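Students Program Robot Arms to Take Apart Desktop Computers

By Quyên Hồ
2019-11-28

Engineering students in the Wamura Technical Institute robotics course are completing a term project on the disassembly of used office computers.

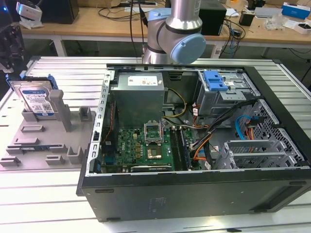
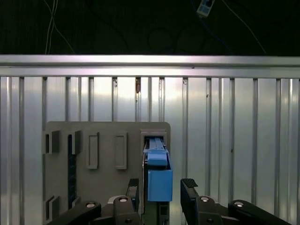
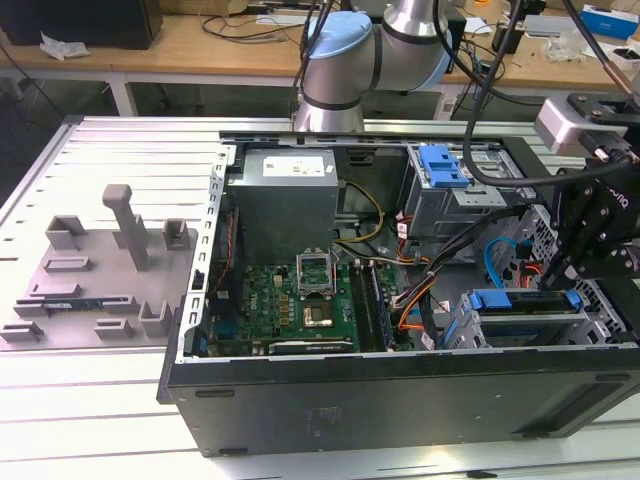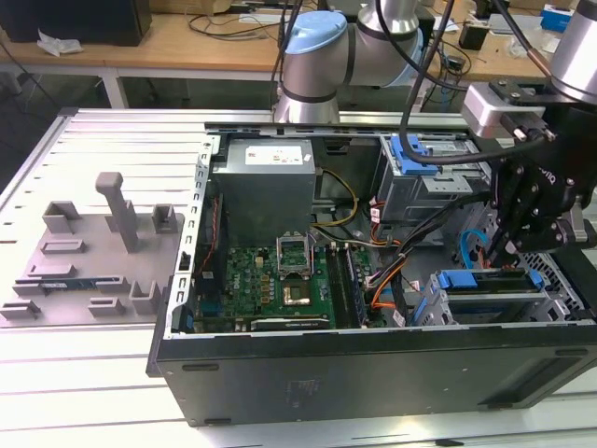 Work on the Plaltatano project in the Automation Laboratory.

Reading time: 3 minutes

The project, named Plaltatano, asks students to write and test the motions needed to remove reusable parts from a desktop tower and place them in a gray fixture tray beside it. Parts addressed this term include memory modules and a hard disk drive held in a blue plastic carrier.

The course is taught by Amrit McIntyre, senior lecturer in automation. Students began in October with practice on the tray alone and moved to complete computers once their programs had passed a safety review.

"A computer case is a crowded place to work," McIntyre said. "Cables cross the parts a student wants to reach, and the latches were designed for human fingers. Students must plan each approach with care."

Teams are graded on the accuracy of their placements, the condition of the removed parts and the quality of their written records. Each team must also submit a revised tray design with its final report.

The institute set aside 200 retired computers from its administrative offices for the course. Parts that pass inspection will go to the Ghauri Hall repair workshop, and the remainder will be sent for recycling.

Final demonstrations will be held in the Automation Laboratory at the end of the term. Students who wish to enroll in the next session should contact the Department of Engineering.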